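Student Project Report
Keeping Coverage After College: How Students in Urard County Understand Their Health Insurance Options

Hằng Vương and Zinhle Naidoo
Submitted 12 October 2021

Background

Our project began with a question from a classmate who was about to turn 26 and did not know what would happen to her health insurance. She had been on her father's plan through his job. She asked three offices on campus and got three different answers. We wanted to find out how common this was among students at Bosudgate College and what information they were using to make decisions.

Under federal law, most plans that cover dependents must let a child stay on a parent's plan until age 26. Losing that coverage is a qualifying event, so the person can usually buy a plan on the marketplace without waiting for open enrollment. The window is generally 60 days before or after the loss of coverage. Medicaid works differently. People who qualify can apply at any time of year.

What we did

We wrote a short survey with 17 questions and sent it to the student mailing list in May. The list had 3517 addresses on it. Some 900 students responded, though not all of them answered every question. We also held longer interviews with seven students who said they had changed or lost coverage in the past year.

The survey asked what kind of coverage the student had, who had helped choose it, and whether the student could explain the words premium, deductible and copay. We left out questions about medical conditions. Our instructor thought these would lower the response rate, and we agreed.

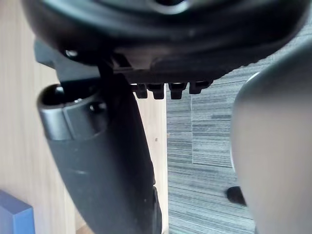
The first draft of the survey had a problem. We used "marketplace plan" and "private plan" as separate answers, and the students who tested it did not know which to pick, as plans sold on the marketplace are also private. We changed the answers to ask where the student got the plan: through a parent, a job, the school, the state or federal website, Medicaid, or somewhere else.

Findings

Most of the students who responded were covered through a parent. Very few in this group had ever seen the plan documents. Many could explain a copay, but deductible was often confused with premium.

In the interviews, cost was the main worry. One student who worked part time at Mabaso Foods had gone without insurance for months. She assumed she earned too much for help and had not checked. Another bought a short-term plan from a company that called him, then learned it did not cover his prescription.

Limits

Students who already cared about the topic may have been more likely to answer. The survey was only in English. We also missed students at the Zutelow branch campus, who are on a separate mailing list. We asked for access but did not get it before the survey closed.

Recommendations

The college should put one page about turning 26 on its website and link to it from the student health page. Financial aid staff should have the same page at their desks. We also suggest a reminder email to students in the year they turn 26, with the enrollment window stated in the first line.

A draft of the web page is attached as Appendix B. The survey questions are in Appendix A.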